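### 3.2 Rules for the workspace and for the start of an episode

Most guidance on two-arm cells is written for production, where the part, the fixture and the background stay the same for months. In a research cell the opposite is common: the surface is changed often, small parts are moved by hand, and the person who prepares the table may not be the person who later labels the data. We therefore wrote a short set of rules for our own cells and used it during the collection of the Leto set. The rules are numbered R1 to R4 and are given below in the order in which an operator meets them.

**R1. The surface and the walls are recorded as one unit.** A table cover and the wall covering behind it are registered together under one background code. If either is exchanged, a new code is opened. In the first weeks we recorded only the cover, and later it was not possible to separate the effect of the cover from the effect of the walls. Patterned coverings are allowed and even wanted, but the code must be written before the first episode and may not be corrected afterwards from memory.

**R2. Each gripper is identified by its fingers.** The two grippers in a cell can carry fingers of different color or shape. The log must state which finger set is on the left arm and which on the right arm, and the wrist views must be checked against this entry. A mirrored entry is the most frequent mistake in our logs, and it is also the hardest one to find later, as the joint data look normal.

**R3. Small parts are treated as separate objects until they are joined.** A key, a ring and a tag are three entries in the object list, also when the task is to put them together. Spare parts that lie on the table receive their own entry, even when the task does not use them. Figure 1 gives the case we use in the instruction of new operators.
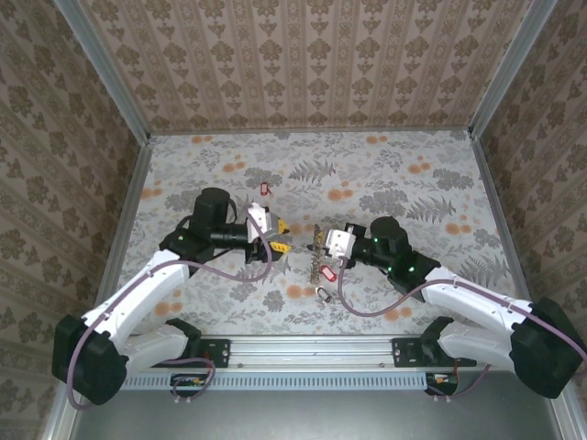 The object list is written from the overhead view and then compared with both wrist views. When a part is visible in only one of the views, the operator notes the view and does not move the part to make it visible in the others. We had some discussion about this point. Moving the part makes the labels easier, but it also gives a start position that was selected for the convenience of the labeler, and such positions are not a fair sample of what the policy will meet.

**R4. Open jaws are confirmed before the recording begins.** Both grippers must be empty, and the opening is read from the wrist view and not only from the encoder. On the Keker controller the encoder value is set to zero after a restart, and a finger that was pressed against the table during the restart can give a wrong value for the whole session. The check by eye takes little time - in our experience it is the rule that operators accept most easily.

The rules were tested over 290 episodes in the Tuvton cell. Before this test, the same operators had recorded 63 episodes in February with free-text notes only. We did not try to compare success rates between the two periods, for the tasks were not the same. What we compared is whether a second reader, who had not been present, could rebuild the start state from the log. For the free-text notes this often failed at the small parts: the reader knew that a tag was used, but not which one, or on which side of the table it was lying. With the object list the remaining disagreements were mainly about orientation, for example whether a tag was lying with its label up.

Orientation is a difficult matter for flat parts on a printed surface. Leaves, stems and dots in the print have edges in many directions, and an automatic detector may take a part of the pattern for a part of the object. We ask that the orientation is labeled by a person, from the wrist view that shows the tag at the larger size (Figure 1, second panel), and that the overhead view is used only for the position.
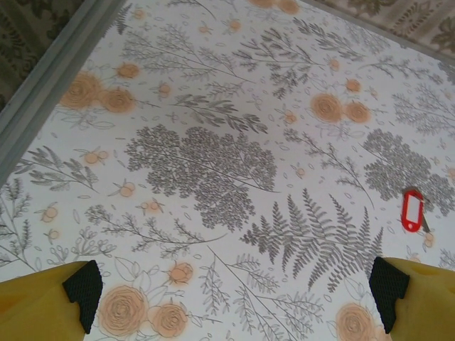
*Figure 1 (second panel). Wrist view with open, empty jaws and a red key tag on the botanical print. The white label insert is visible.*

Two limits of the rules should be mentioned. First, they say nothing about lighting. The Kovács checklist, from which we took the idea of a background code, has a separate lighting entry, and we recommend to use it where the cell is not closed. Second, the rules assume that the operator has time to fill in the log between episodes. In sessions with very short tasks this was not always true, and some entries were copied from the episode before. Copied entries are now marked by the logging software - the operator can still accept them, but must confirm each object separately.

A change to the rules is itself logged. The version described in this section is dated 28 June 2023, and episodes recorded under an older version keep their old label.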